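What Is a Twin Town, and Can It Have a Bad Twin?

By Kadri Koppel

On the road into many towns there is a sign with the town's name on it, and under that, in smaller letters, the name of some other town that is nowhere near. "Pärn," says the sign at the edge of my town. "Twinned with Curia and Cornoleo."

When I was seven I thought this meant that if you dug a hole in Pärn, somebody in Curia fell into it. I was a worried child.

So what does it mean?

Twin towns (in America people usually say sister cities) are two towns in different countries that have promised to be friends. The mayors sign a piece of paper. They shake hands for a very long time so that everyone can take a photo. Then there is a lunch, and somebody makes a speech in a language half the room can't understand, and the other half wishes they couldn't.

After that, people from the two towns are supposed to visit each other, write to each other and generally be nice.

Why would a town want a friend?

Most of this began after World War II. Countries in Europe had just spent years fighting, and lots of people had been taught that the people over the border were monsters. It is quite hard to go on believing that somebody is a monster when you have slept on their sofa and eaten their soup. Even bad soup.

Presidents and prime ministers can sign treaties, but they are busy and they don't have enough sofas. Towns have plenty. So choirs went to visit choirs, soccer teams went to lose to other soccer teams, and schools swapped letters. In 1956 President Dwight Eisenhower of the United States held a big meeting about getting ordinary people from different countries to know each other, and the American sister city idea grew from there.

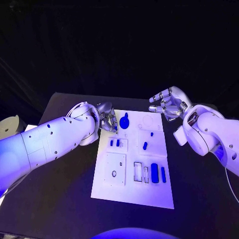
Friends on the other side

In those days much of the world was split into two sides, one led by the United States and one by the Soviet Union. They never had a giant battle with each other, but they did a great deal of glaring, which is why it was called the Cold War.

Even then, some towns found friends on the other side. It took ages. Letters could be opened and read by officials along the way, so children tended to write about safe things, like cats. There must be officials who learned an enormous amount about cats.

Tarmo Adomaitis was on the very first bus from Pärn to Cornoleo. The trip was 852 miles, there were 20 children on board, and the driver owned one cassette. Tarmo can still sing all of it if you don't stop him in time.

"We had practiced saying 'peace and friendship' for a month," he told me. "Then we got off the bus and the first thing anyone asked was where the bathroom was. We hadn't practiced that."

How do towns choose?

Sometimes they match. Two towns with harbors, say, or two towns that both make cheese and want to know whose is better. Cornoleo has 3,000 people and Pärn has 2,000, so neither one can boast very much.

Sometimes two towns just have the same name. And sometimes a mayor goes on vacation, has a lovely time and comes home with an idea.

What do twins do all year?

It depends on the twins. Ours have a joint choir concert in December, a drawing swap between the two schools, and a running argument about dumplings. Urszula Kwiatkowski's class in Curia also sends a parcel of school news.

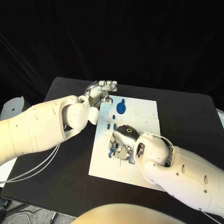

Two white robot arms reach over a black table.

Can twins stop being friends?

Yes. Towns sometimes end the promise if their countries fall out badly, or if one town does something the other can't put up with. More often it fades. The people who wrote the letters get old, the new mayor loses the address, and all that's left is the sign.

Words to know

Treaty: a written promise between countries.
Border: the line where one country stops and the next one starts. Cows do not respect it.
Delegation: a group sent to visit on behalf of everyone else. They get the lunch.

Something to try

Look for a sign on your way into town, or ask at the library whether your town has a twin. If it does, ask your teacher about writing to a school there. You may write about cats.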